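Makris 双臂台面单元：仿真端的装调与夹爪零位校对

适用范围：控制器 Harkov，仿真包 Pranen，台面场景。实机端的接线和急停检查见另一页，本页只讲仿真端。
整理：Marius Coman，校对：Eftychia Triantafyllou
最后修改：2024年4月

开始之前

仿真端的单元和实机端共用一套关节参数，改了一边，另一边在下次同步时会跟着变。动手之前先在 Harkov 的管理页把同步关掉，等本页所有步骤做完再打开。去年九月以前装的单元默认同步是常开的，先进“站点”菜单看一眼当前状态。

需要准备的东西：有管理权限的账号；当前在用的参数文件，另存一份，文件名后面加日期；Pranen 的场景包，已解压到本地盘，放网络盘上载入时贴图经常丢失；一张记录表，格式不限，能写下左右两臂每个关节的旧值和新值就行。

如果单元正在跑任务队列，等队列清空再停。强行停止会把右臂留在半路上，重新载入时初始姿态取的是停下那一刻的值，后面几步的读数都会偏。

第一步：载入场景

1. 启动 Harkov，选择“离线”，不要选“镜像”。镜像模式会去找实机控制柜，找不到时界面会卡住，要等它自己超时。
2. 打开 Pranen 的场景目录，选台面场景。第一次载入要编译碰撞网格，时间比较长，进度条停在中间是正常的，日志窗口还在滚动就不用管。
3. 载入完成后先不要给机械臂上使能。查看日志最后几行，确认没有 mesh missing 和 texture missing。出现前者必须重新解压场景包；出现后者可以继续装调，但不能拿来出图。
4. 把物理步长设为固定步长。可变步长在接触时会抖，夹爪读数跟着跳。

台面上的物体由场景文件摆放，每次重置都会回到文件里写的位置。想换位置请改场景文件，不要在视图里用鼠标拖。拖过的物体在下一次重置时会回去，但它的碰撞体有时不回去，夹爪会在什么都没有的地方撞上东西。Apostolos Rallis 那边的单元出过这个问题，最后是删了缓存目录重新编译才好。

第二步：检查基座与台面高度

左右两臂的基座在仿真里是两个独立的坐标系，都挂在台面坐标系下面。先读台面的高度，再读两臂基座的高度，两臂之间应当一致。如果不一致，通常是参数文件里还留着旧支架的偏移量，字段名是 mount_offset，左右各有一个。把两边都清零，重新载入，再读一次。

台面高度不要从视图上量，视角是斜着往下的，量出来不准。用属性面板里的数值。

确认高度之后给两臂上使能，走一次回零。回零速度调到最低档，手放在停止键旁边。仿真里撞了不会坏东西，但 Harkov 会把碰撞记进事件表，事件表满了以后单元会自己锁住，需要管理员解锁。

第三步：相机视图

工作视图使用头部相机，朝台面斜下方。装调时有两处要看。

一处是画幅。渲染窗口和任务记录的长宽比不一样，Pranen 会在上下补黑边，保持内容不变形。黑边本身不是故障。后面如果有检测程序要读这路图像，需要先把黑边裁掉，否则检测出来的纵向坐标会整体偏移。裁切值写在 view_crop 字段，上下两个数要分开填，填成一个数时程序只裁上面。

另一处是遮挡。夹爪离相机近，在视图里占的面积大，手指很容易盖住台面上的小物体。判断遮挡时以初始姿态为准，任务过程中的短时遮挡不用处理。

相机的俯仰角请不要为了看得更全而随意调。俯仰角一变，手眼标定就作废，要从头再做。实在需要看台面远端，另开一个自由视角，它和任务记录没有关系。

第四步：夹爪零位校对

零位校对的目的是让控制器里的“全开”和手指模型的实际张开位置对上。左右夹爪各做一遍，先左后右，顺序反了也能做，只是记录表的列要跟着换。

1. 在关节面板里选中夹爪，切换到“手动”。
2. 发送“全闭”。等读数稳定，记下数值，填入 grip_close。
3. 发送“全开”。等读数稳定，记下数值，填入 grip_open。
4. 两个值相减，得到行程。本单元的行程应当是 132 个计数。偏差在 14 个计数以内可以接受，超过的话先查手指模型是否装反。
5. 保存，断使能，再上使能，发送一次“全开”，读数应当和第 3 步一致。

手指模型装反是最常见的毛病。两根手指的网格文件名只差一个字母，装反之后行程读数还是对的，但指尖不对称，夹细长物体时会往一边歪。检查办法是把自由视角转到夹爪正前方，让两指慢慢合拢，看指尖是不是同时到中线。

校对的时候夹爪之间不要有物体。放着物体做“全闭”，读到的是接触位置，写进参数以后夹爪永远合不拢，而且界面上不报错。

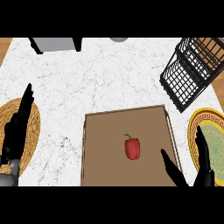
右夹爪的零位做完以后，让双臂停在预备姿态，切回工作视图做一次目视核对。核对时夹爪处于“全开”，手指不接触任何物体。右侧这对黑色手指应当分开成 V 形，中间能直接看到白色台面，左边那根的指尖落在棕色平台的上方、红甜椒的右侧，和甜椒之间留有空隙。左臂的夹爪停在编织餐垫上方，指尖越过餐垫远端的边缘，这个姿态不碍着中间的工作区，不需要再往外收。右指和旁边的花盘在视图里有重叠，这种重叠只说明视线方向上一前一后，不能据此判断距离，要判断是否会碰到盘子，请打开碰撞体显示，看属性面板里的最近距离。

如果目视核对时发现右夹爪的位置和上面写的差得明显，先不要改零位参数。多数情况是预备姿态文件选错了，控制器里带着好几个名字相近的姿态，选中后按“预览”可以先看轮廓再执行。

第五步：试抓

零位通过以后做一次试抓。试抓只用右臂，目标是甜椒，左臂保持使能但不动。

1. 把接近速度设为 40，单位是面板上的百分比。第一次不要高于这个值。
2. 抓取点取甜椒果身中部，不取果柄。果柄的碰撞体很薄，手指合上去容易穿透，仿真会把物体弹飞。
3. 下降方向取台面法线。下降终点要比平台上表面高一点，这个余量写在 clearance 字段里，不能写成零。
4. 发送“闭合到接触”，不要发送“全闭”。前者在力反馈达到阈值时停住，后者会一直往里压。
5. 抬起，停两秒，放回，张开，退回预备姿态。

试抓要连续做几遍，中间不重置场景。重置会清掉接触缓存，每一遍都像第一遍，看不出累积误差。若后面几遍的落点一次比一次偏向同一侧，回到第四步检查手指是否装反；若落点忽左忽右，检查固定步长有没有设上。

平台边缘要留意。甜椒形状不规则，放下时可能会滚，放得太靠边就会掉到台面上。掉下去以后不必手动捡回，按重置即可，但这一遍的记录要作废。

第六步：保存与恢复同步

参数全部确认以后，在 Harkov 里选“另存为站点参数”，不要选“覆盖默认”。默认参数是出了问题以后回退用的，覆盖掉就没有退路了。

保存以后断开离线会话，重新以离线方式登录一次，读一遍夹爪的 grip_open 和 grip_close，确认写进去的是新值。Harkov 有时界面显示已保存，文件却还是旧的，多半是目录权限不够。

确认无误再打开同步。打开同步前要通知实机端的值班人员，Zurport 站点由 Ermanno Barbieri 负责，其他站点看值班表。实机端会收到一次参数比对提示，需要对方按确认，按了之后新值才会生效。

日常维护

仿真端没有磨损，但参数会漂，原因通常是有人临时改了值忘了改回去。建议每次换班时看一下参数文件的修改时间，和记录表对不上就查事件表。

事件表满 247 条会锁定单元。近满时界面右上角会变黄，这时导出再清空。导出的文件留着，排查旧问题时用得到。

Pranen 升级以后要重新编译碰撞网格，并重做第三步和第四步。基座高度一般不受升级影响，抽查一下就可以。

缓存目录占空间，可以定期删，删之前必须退出 Harkov。没退出就删，正在用的网格会变成空的，手指看上去还在，夹东西时直接穿过去。

常见问题

夹爪读数一直在小幅跳动
检查步长设置。步长正确仍然跳，断使能再上一次。还跳的话看阻尼值是不是被改成了零。

回零时右臂停在半路
查事件表里的碰撞记录。如果碰撞对象是台面右后方那个黑色金属丝网架，说明回零路径选的是直线，改成“先抬后转”。

视图上下的黑边突然不见了
渲染窗口被人拉伸过。黑边不见时内容会变形，把窗口恢复成默认大小，再核对 view_crop。

试抓时手指合上了但物体不动
先看接触摩擦系数，再看抓取点是不是取在了果柄上。两样都没有问题，就打开碰撞体显示，检查物体的碰撞体有没有和外观错开，错开的话退出程序，删缓存重新编译。

保存时提示“站点参数被占用”
另一个会话没有退出。在会话列表里找到它，联系使用人退出。使用人联系不上时，由管理员 Oluwaseun Oyelaran 处理，不要自行结束别人的会话，未写完的参数文件会损坏。

同步打开后实机端没有收到提示
看登录方式。离线会话里打开同步只改开关状态，不发送参数。退出，以“镜像”登录，提示会在连接建立后发出。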